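March, evening

Bench work from half past nine. Wiped down the dark worktop, then moved the pipette stand back against the wall, where it takes up less of the usable depth. The single-channel was due its check, so I did that before anything else. Ten dispenses of water at a set volume of 600 microlitres, weighed one after another with the lid of the balance shut between readings. Mean came out low by 3 microlitres. Within tolerance, but lower than in the last check. Entered under sheet 408.
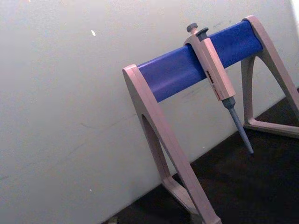

Wrote to Ghislain Robichaud asking whether the seal should be changed now or left until the next service. He prefers to leave it. I would change it, as the plunger feels slightly stiff on the return stroke. Ordered a seal from Maststead in any case.

Afternoon on the Culum dilutions. Tube 69 had been labelled twice with different dates, so I discarded it and made a fresh one. Lost half an hour to that. Hung the pipette back up at five and wrote out the tip order. Tomorrow: repeat the low-volume check, refill the water bottle, find the spare balance weights.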